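The Bunnies of Bandstead

The first thing Dorota Sikora does when you come through her door is hand you a rabbit. Mine was Bokemeo, a lop the color of toast who weighs as much as a Thanksgiving pie and had no interest in me at all. I was smitten anyway!

Bandstead started with two rabbits left behind in a rented house one June. It has since found homes for 215 of them, and on the day I visited there were 18 in residence, most of them in pens along the back hallway, with a lucky few allowed the run of the bedrooms until supper.

"People think they're starter pets," Dorota told me, scooping hay into a rack with her free hand. "Then they find out a rabbit can live ten years and has opinions about the furniture."

She is a big believer in letting them be house animals. A rabbit that spends its evenings near people learns the sound of the refrigerator, the vacuum, the neighbor's truck, and it goes to a new family already half settled. Soft ground helps too - rabbits have fur on the bottoms of their feet where a cat has pads, and a slick floor makes the shy ones freeze. 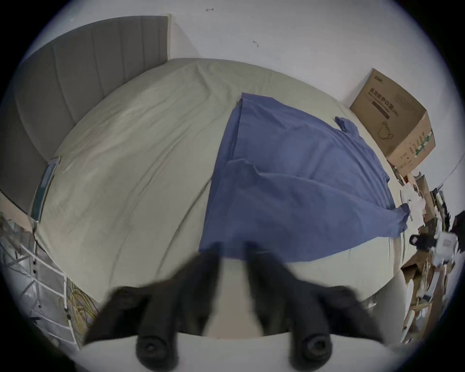
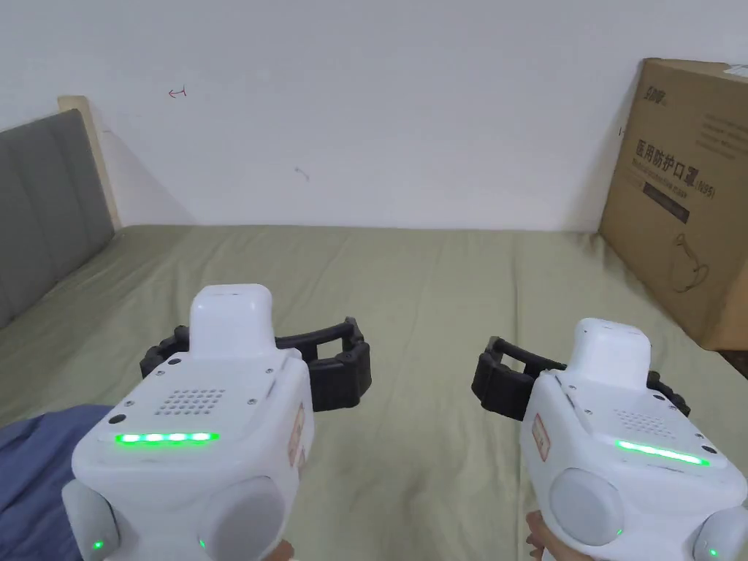

The bed, seen in both photos.

Then there is Ngcobo, who is big and gray and was listed as "aggressive" on his paperwork. He grunted at my shoe. Dorota lay down flat on the rug, said nothing, and read her mail. In a few minutes he was standing on her back, chewing her collar. I have seen dog trainers with less patience and much fancier equipment.

His bonded partner, Zistent, is tiny and completely in charge. When she wants grooming she shoves her head under his chin and waits, and he always gives in. They have to be adopted together, and Dorota won't budge on that one. Split a bonded pair and both may stop eating, and a rabbit that stops eating is an emergency.

I asked what a first-time owner should buy. Hay, she said, then more hay, a litter box twice the size you had in mind, and covers for every cord in the house. I went home and looked at my lamp cords for a long time - and then I called her back and asked about Bokemeo.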